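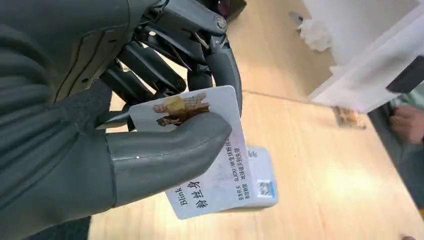
Photo: Carleen Harawira

Safety walk-through, Terngate women's drop-in, 10th October

I did this one with Britt-Marie Solberg before the evening circle, clipboard and all. My comments are under each item.

Front door and buzzer: OK
Lovely loud buzzer now! The chain is new too, and it holds.

Street lighting: NEEDS WORK
The lamp by the bus stop is still out, and it's nearly 200 steps in the dark from there to our gate. I've reported it again (reference 263). Until it's fixed, we walk out in pairs, please.

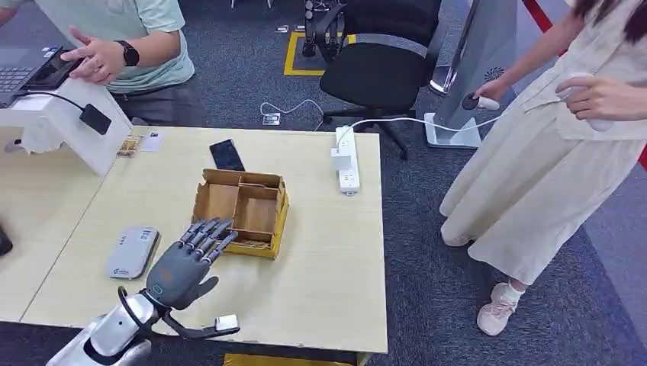 I'd also like the hedge on that side cut right back before February, so you can see who's coming.

Panic buttons: 3 OK, 1 FAILED
We pressed all 4. The one in the counseling room did nothing at all, so Britt-Marie has put in a new battery and we'll test it again.

Visitor log: OK
Names are kept out of sight of the front desk, just as we agreed after the Plundwood meeting.

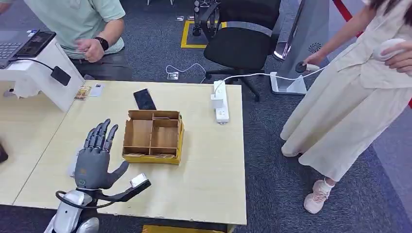
Case notes and helpline cards: NEEDS WORK
I found two intake forms lying out on the copier, and that can't happen when somebody's ex might walk in asking questions. Forms go in the locked drawer. Cards can stay out, and an open cardboard organizer box on the table is plenty for those. Check it for stray notes at closing.

Fire exit: OK
Clear, and it opens with one push. Drill took us under 10 minutes, stragglers included.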